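Dellberg Toy Library
Returns check: guessing board, blue, 24 frames

Frame hinges: OK. Each one lifted and folded 10 times. Two in the front row are stiff but hold upright.
Cards present: OK. None missing, none doubled.
Card condition: PASS WITH COMMENT. Light scuffing on several faces. Names can still be read up close.
Sharp edges or cracks: none found. Ran a cloth along the rim; no snags. 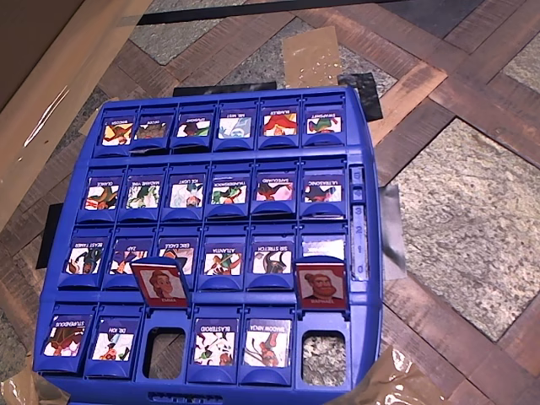 Small parts: the cards slide out if a child pulls hard. Keep the under-threes label on the box and replace it if it starts to peel. Ours is from 2015 and one corner has lifted.

Cleaning: wiped with Kotian mild soap solution, left open to dry for 30 minutes. Do not soak. Water gets behind the cards and they swell.

Floor play: COMMENT. Borrowers often set the board up on the floor. Remind them to pick it up after the game. A folded board is easy to step on and slides on smooth flooring.

Box: FAIL. Split along one side. Taped for now, new box requested from Natier.

Result: fit to lend once reboxed. Next check in February or after 40 loans.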